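How a Television Episode Is Made
Trundale Children's Media Library

A television series tells one long story in parts. Each part is called an episode. An episode begins with a script, in which writers set down what the characters say and do.

The script for the first episode of Casside has 966 lines and runs for 42 minutes on screen. Its director, Hongmei Peng, divided it into 5 sections called acts.

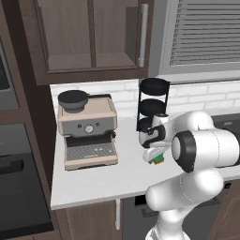
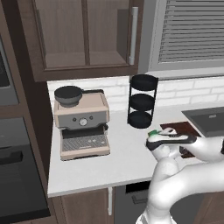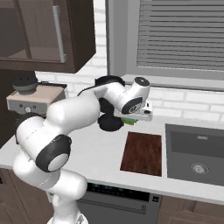

After filming, an editor chooses the best version of each moment. The editor joins these pieces in order. Music and sounds are added next.

Some episodes stop at an exciting point. This is called a cliffhanger. It makes viewers want to see the next episode.

Words to know
Script: the written text of an episode.
Act: one section of an episode.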